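3.2 What people told us about storage

I'll admit I went into the Curell interviews expecting to hear about money. We'd mailed the survey to 2692 households in November and 566 came back, a bit better than our first go in Tarnov, and the cost questions were the ones I'd fussed over most. But when I sat down with people at their kitchen tables, what they wanted to talk about was cupboards. Where things go, who puts them back in the wrong spot, what lives on the bench for good.

I hadn't planned for any of that, so the coding scheme had to be redone (my second one, for those keeping track). Anything kept out on a surface got its own category, and I split it by whether the household called it handy or called it clutter. Plenty used both words for the same colander.

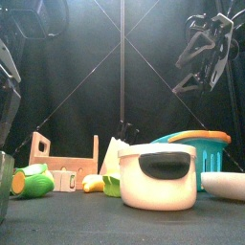
Figure 4. Pot, basket, bowl and toy corn cob on a dark grey tabletop.

The split between renters and owners was messier than I'd hoped. Renters in Edier kept more out in the open, and they mostly blamed the shelving – too high, too deep, or painted shut. Owners said much the same thing about kitchens they'd chosen themselves! I come back to this in Section 5, where the smaller Gape sample is a help, though it's only 300 households and I wouldn't lean on it too hard.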